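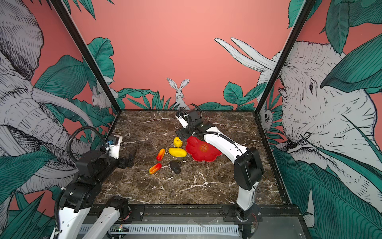 Play produce and the red plate on the marble top

From: Otov
To: play-food list
Date: 2024-09-19
Subject: Re: [play-food] Which pieces to keep in the produce set?

Pekance wrote:
> We are putting together a small produce set for the spring table and
> want to keep it to 6 pieces or fewer. Our old box from Palel has far
> too many things in it, and half of them are the same tomato. What do
> other people keep out? Also, does anyone use a real plate with theirs,
> or just a basket? Our budget is 300 for everything, storage included.

I would start with shape and color and not worry about whether the pieces belong to the same season. The group in the photo is the one I keep coming back to: a lemon, a mango, a pair of red and yellow peppers, and one dark oval piece. The dark one gets called an eggplant or a stone depending on who picks it up. I leave it in for that reason. It also gives you something nearly black next to all the yellow.

The lemon and mango are worth having together. They are both yellow, so a child who sorts by color puts them in one pile and then has to decide what to do about the size. The mango is the long one. If your box from Palel has a banana you could use that in its place, but ours rolled less after we switched to the mango.

On the peppers, I would keep 2 even though it looks like a duplicate. One of ours is more orange and the other is a stronger red with yellow streaks, and that is enough of a difference to talk about. With one pepper they get ignored.

As for the plate, yes, use one. Ours is red with a scalloped edge like a flower, and it has a gold double-happiness emblem in the middle. It came from Sumampouw in February with some other tableware. A basket hides the small pieces and the lemon always ends up at the bottom. The only thing I would warn you about is red peppers on a red plate – they are harder to pick out than you would expect. Put the yellow ones there first.

A dark tabletop helps too. Brown marble is hard on anything dropped, but the colors show up well on it.

I can't help much with the budget. Storage was where most of our money went, and I would not buy the divided trays again. A shoebox holds this whole set, plate included.

If you do clear out the tomatoes, post here before you throw them away. Our second table is short of round pieces and I would pay the shipping.

Otov

--
play-food mailing list, digest 363
To leave the list, reply with "remove" in the subject line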